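Cilodard to standardize tip racks across its labs

Water testing firm Cilodard will move its two laboratories to a single pattern of pipette tip rack under a supply agreement signed with Clika in January 2021. The contract covers 800 racks and runs for 17 months.

The Molefe and Stilten sites have bought consumables separately until now. An internal review found 67 different stock codes for tips and racks, many of them duplicates.
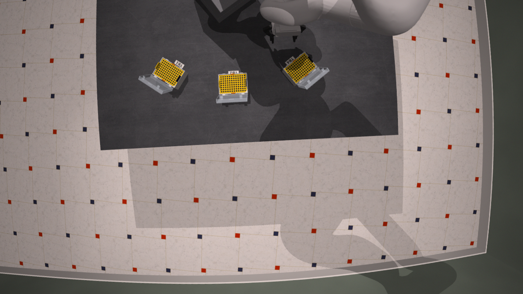
Yellow racks with transparent lids, one labeled TB1. Computer rendering.

"Technicians moving between sites had to relearn the storeroom each time," said Keabetswe Mofokeng, head of purchasing. Orders will now go through one account, with deliveries to both sites every 60 days.
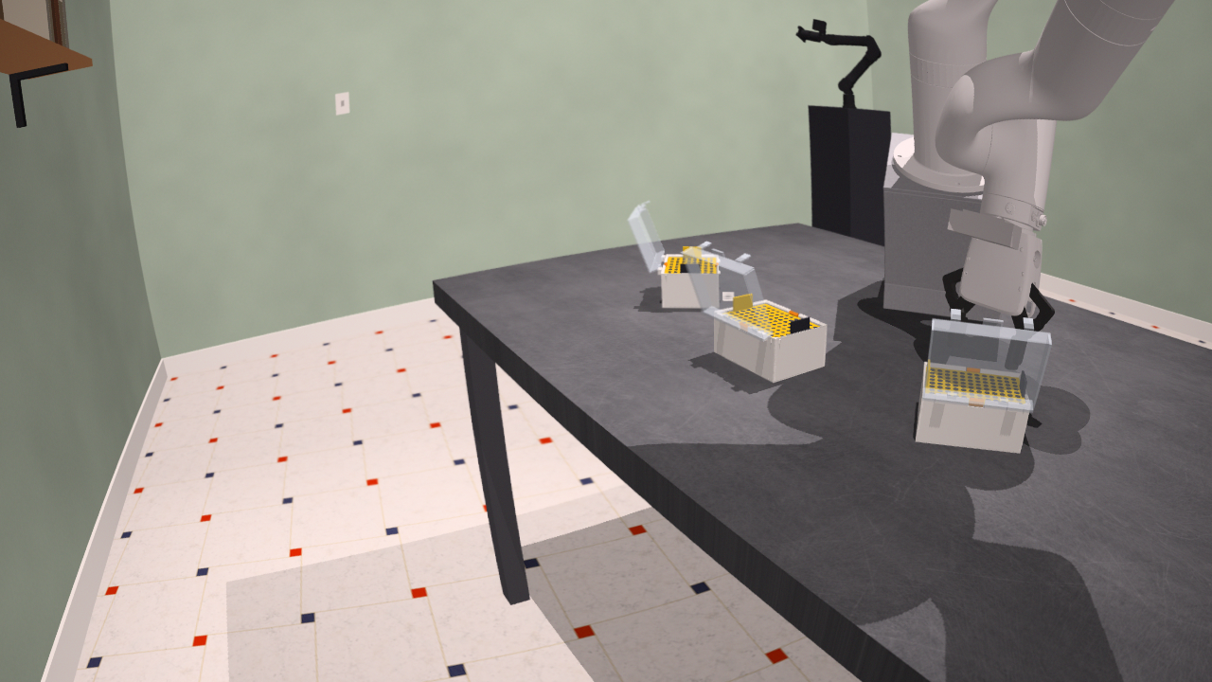

Old stock will be used up before the new codes are opened. Filter tips are excluded from the agreement — they remain with the current supplier until May, when that contract expires.

Paraschiva Coman, who manages the Stilten laboratory, said test methods and reporting times for customers will stay the same. Prices were not disclosed.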